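Renting a pair of hands: a month with the Oko kit from Brerum

By Said Filali
27 January 2023

The case arrived heavier than I expected. It came up the stairs on the shoulder of a courier who asked me, very politely, if it contained a motor. It did not. The Oko kit, which Brerum has been offering for hire to small laboratories and workshops, has no motor at all. It is two hand-held grippers, a camera worn on the head, a harness for the back and a good quantity of cable. You put it on, you do ordinary tasks, and the kit records what the grippers did so that a robot arm can later be taught the same movement.

I had it for 30 days. I am not an engineer by education, and I think this makes me a fair tester, because Brerum says in its brochure that a new operator needs one morning to be ready. For me it was one morning and a part of the afternoon. The difficulty is in your own habits. With fingers, you pick up a spoon without any thought. With the gripper you must come to the spoon from a correct angle, close the jaws slowly, and accept that the wrist will turn less than you would like. On my first day I dropped the same cup so many times that my neighbour below came to ask if I was moving house.

After a week it became natural, and I began to see what is good in the design. The pads hold thin things better than I supposed. A sheet of paper is still a problem, but a drawer handle, a cloth or a plastic bottle is easy. The markers on the grippers should be kept clean, and the manual repeats this in three places. One greasy thumb on a marker cost me a complete set of recordings, and the software told me only at the end of the day. I would like very much to be told sooner.

The harness is the weaker part. It is made for a person with wide shoulders, and the straps have few positions. I could wear it for 80 minutes before I wanted to sit down. The cables are also longer than necessary for a small room, and I learned to tape them to the floor after I had stepped on one and pulled the recorder from the table.

The price is the question which every reader will ask. Hire of one full kit costs 665 euros per month, with the software included and the delivery not. For this sum you may record as much as you wish, but the checking service, where a person at Brerum looks at your files and marks the bad ones, is paid separately. In my month I made almost 2,000 recordings. The checkers refused a good number of them, most often for the reason that my hand had left the view of the head camera. Their remarks were short but useful, and I improved from reading them.

There is a rival. Stetsiuk sells a kit called Bramus, which is bought and not hired, and I tried it for two afternoons. Its grippers are lighter and the battery is inside the handle, so there is less cable. On the other side, the jaws open less wide, and a big mug does not fit between them. If your work is with small parts, I would choose the Bramus. For kitchen and household tasks I prefer the Oko, even with its bad straps.

What I could not judge at home is how such work goes with many people together. A single operator has silence and his own table. In a shared hall, each person has to find a place for his task, watch for the cables of the others and put every object back to its starting position before the next recording. This last duty is the dull one. You open a drawer, you close it, you open it again, and your knees begin to have an opinion. Anyone who plans to hire several kits should think first about furniture and electric sockets, and only later about the number of operators.

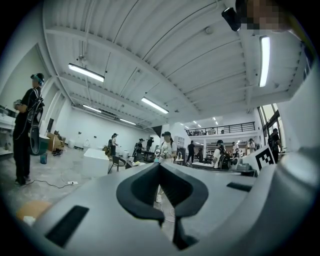
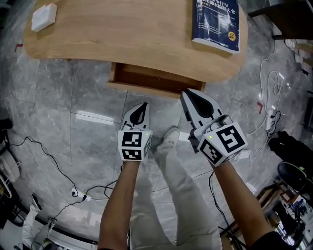
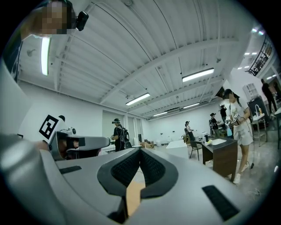
Hand-held grippers at work. In the second picture, the task is at a desk with its drawer partly open.

Brerum tells me that a new harness with more strap positions will be ready in March, and that present customers can exchange the old one without payment. I have asked to try it.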